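Pre-posting checklist for job notices – Temel Careers Bulletin, June edition

Hello everyone, and thank you for picking up a share of the checking this month. For those who are new, we run through this list before any vacancy goes up on the bulletin, and again before the closing date, so that people applying for public sector and court registry work aren't led astray by something we could have caught with a second pair of eyes. I've left my comments under each item from the June run, and they go on a bit, so please get yourself a cup of tea first. Anything marked OPEN still needs someone to pick it up.

**Notice checked:** Registry clerks and records officers, Parry district office
**Checked by:** Anqi Mao
**Vacancies stated:** 17

## A. The source

- [x] Official notice read from start to finish, including the annexes
- [x] Employer's name matches the name on the official notice
- [x] Link goes to the employer's own page and not to a reposted copy
- [ ] Second reader has opened the link on a phone – OPEN

*Comment:* The annexes were where I came unstuck, I'm afraid. The front page says 17 positions and leaves it there, but Annex B splits them between clerks and records officers, and the two have different education requirements. I've put the split into our summary, right up near the top, as plenty of people will only read that far. The link works nicely on my laptop. I'd still like someone to try it on a phone, as so many of our readers apply that way.

## B. Eligibility

- [x] Minimum education copied word for word
- [x] Age limit, if there is one, copied word for word
- [x] Typing speed or language test mentioned
- [ ] Residency rule confirmed with the employer – OPEN

*Comment:* The upper age limit reads "not older than 59 on the closing date", and our draft had it as "under 59", which would have turned away a whole year's worth of perfectly eligible people. Fixed now, and no harm done, but do please copy these lines across and don't reword them. The residency rule is muddy. One paragraph asks for a current address in the district and another asks only for a willingness to move there. I've written to the Parry office and will update the notice as soon as I hear back.

## C. Fees and money

- [x] Application fee shown, with concessions
- [x] Refund rule shown
- [x] No third party asking for payment

*Comment:* The fee is $100, with no charge for concession card holders. It isn't refundable, even if you withdraw the same afternoon, so I've put that in bold. Somebody had pasted in a line from an older notice about a $500 bond for records officers. There is no bond this time around and I've taken the line out. If you're working from last year's template – and I do it too, it's a lovely time saver – please clear the money section before you begin.

## D. Scam and privacy check

- [x] Email domain matches the employer's website
- [x] No request for bank details at the application stage
- [x] No promise of guaranteed selection
- [x] Contact phone number rung and answered

*Comment:* I rang at 10 in the morning and had a very pleasant chat with the front counter, who confirmed the form is current. They did ask that we remind people to send copies of their certificates and keep the originals safe at home. I've added a sentence on that.

## E. Page layout and pictures

- [x] Headings in order
- [x] Table of dates readable on a small screen
- [x] Picture has a caption
- [ ] Old Skurilance banner removed from the footer – OPEN

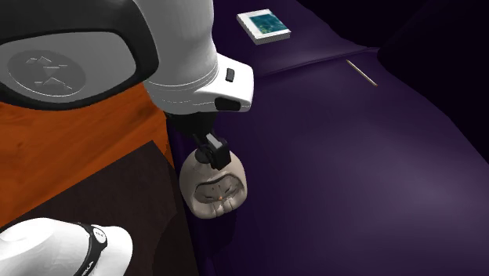
*Robot arm with a black two-fingered gripper (computer rendering).*

*Comment:* The table of dates was running off the side, so I've turned it into a plain list, and it's much kinder on the eyes. The Skurilance banner keeps creeping back into the footer each time the page is saved. I've taken it out twice now and would be very grateful if someone who understands the Tretis template could have a look at where it's coming from.

## F. Before the closing date

- [ ] Closing time checked, including the hour – OPEN
- [ ] Any corrections from the employer added at the top – OPEN
- [ ] Notice moved to the archive once closed – OPEN

*Comment:* Applications close at 5 pm and not midnight, so please keep the hour in the heading wherever the date appears. We had some very disappointed emails over that last time and I felt dreadful for them. When you've finished an item, pop your initials beside it and leave my comments where they are, so the next checker can follow along.

Residency reply from Parry goes under section B when it arrives.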